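Sonar block and plate set, reviewed after one term with a student robotics club

Posted 8 December 2018 by Bianka Medve

I promised the other coaches I'd write this up once we'd had a proper run at it, so here we go! Our club bought the Sonar sorting set in April, mostly on the strength of a very enthusiastic email from Mercy Okoth, who used it with her own students and would not stop talking about it. If you haven't come across it, it's a box of small colored blocks and a couple of round plates, plus a folder of task cards. You bring your own arm. The whole thing cost us $37, and given what we usually spend on club stuff (don't get me started on replacement cables), I could live with that.

First impressions were a bit mixed. The box is flimsy and ours arrived with one corner crushed in, though everything inside was fine. The task cards are printed on nice thick stock but the type is tiny, and I ended up enlarging them on the school copier so more than one kid could read a card at a time. There's no storage tray either. We keep the blocks in an old pencil case.

But the blocks themselves, I love. They aren't all the same shape, and that matters much more than I expected. Our students had spent most of last year picking up identical foam cubes, and they'd gotten very good at it and also very bored. Give them a block that wants to be gripped at a particular angle and suddenly everybody's leaning over the table arguing again. Comfort Asamoah rewrote her approach routine three times in one afternoon and went home happy.

The colors are bright and easy to tell apart, at least for people. For the vision side it's been more of a mixed bag. The green and orange have been no trouble at all for us. The blue see-through one is a pain, since the highlights on it move whenever anyone changes the lights, and Hwa-young Koo spent a whole session tuning thresholds for that one block. I've decided to count this as a plus. She learned more about lighting from it than from anything I've put on a slide.

The card we've used most is the plain sorting one: blocks go on plates by color group, one at a time, and the team decides the order.
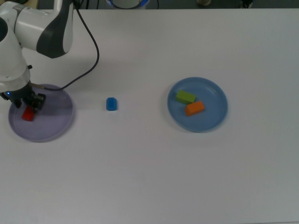
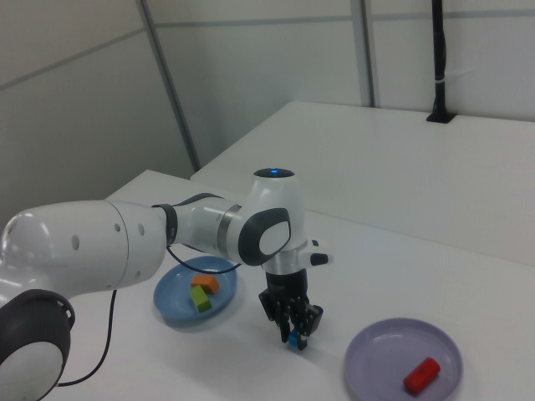 What I like about this card is how much you can change without buying anything else. Swap the plates around and half the teams find out they've hard-coded a position somewhere. Turn a block a little before the run and you find out who's checking orientation and who's been hoping for the best. Mohammed-Awal Laryea came up with a version where the other team gets to move one thing before you press start, and that has pretty much taken over our Saturdays. It's mean and they adore it.

The plates deserve their own paragraph because they're my favorite part and also my biggest complaint. The rim is a great little obstacle. Come in too low from the side and you bump it, so the kids have to think about the path as well as the two ends of it. Lovely. However, the plates are light and they slide! One nudge and the target is somewhere else, and then you get a long discussion about whether the run counts. We now put a bit of museum putty under each one. I did write to ask if a heavier plate was coming and got a friendly reply that didn't say yes or no.

The task cards get harder in a slightly lumpy way. Cards one through five are fine for beginners, then six asks for stacking with hardly any warning, and seven is easier than six. I'd just do them out of order. There's a teacher page for each card as well, and those are good, with sensible timings and a space for notes. I'd have liked a scoring sheet. We made our own, and if anyone wants it, ask in the comments and I'll send it over.

A few people have asked me how it compares to the Tannous kit. We borrowed one of those for a couple of weeks last year. It has more pieces and a much better case, and the printed mat is handy if you're short on setup time, but it's a good deal more expensive and my lot got through it quickly. If you've got younger students or you're starting from nothing, I'd look at the Tannous first. If you already have an arm and a table and a group that likes to invent its own rules, get the Sonar set and spend what you save on putty.

Durability so far is good. Blocks have been dropped, squeezed too hard and stepped on (me, sorry), and there are some scuffs on the orange one but nothing cracked. One plate has a scratch.

I'm giving it four stars. The missing one is for the sliding plates and that silly box. We'll be ordering a second set after the holidays so two teams can practice at once, and Mercy says she has spare copies of the old cards if anyone nearby wants them.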